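Zanetti brings back the little one

I'd more or less given up on small hot hatches, so you can imagine the noise I made when Zanetti announced this morning that the Prideo is coming back in August. Three doors, a manual gearbox and a proper handbrake! I had an old one for years (rust and all) and I still miss it.

The new car has 267 horsepower going to the front wheels, and the UK gets 400 of them to begin with. There's no automatic and there won't be one, according to Loredana Lo Presti, who runs the project. "We asked the people who kept their old cars what they wanted, and they wanted the same again with better seats," she told me over the phone.

The boot is still tiny, mind. Zhenhua Peng, who looked after the suspension, reckons he got a weekend's worth of bags for two in there with the seats up, but I'd fold everything very flat and leave the big coat at home.
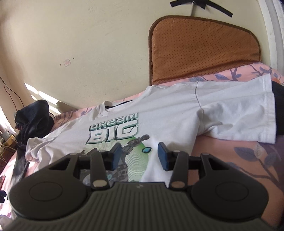
Prices haven't been fixed yet, and the dealer I rang wouldn't even give me a hint. What I do know is that you can choose from five colours, including the mustardy yellow everybody remembers, and that the bigger Javus stays on sale next to it.

I'm down for a drive before the first cars reach customers — passenger seat only, sadly, until they've signed off the brakes. Order books open at nine in the morning on launch day, through dealers only.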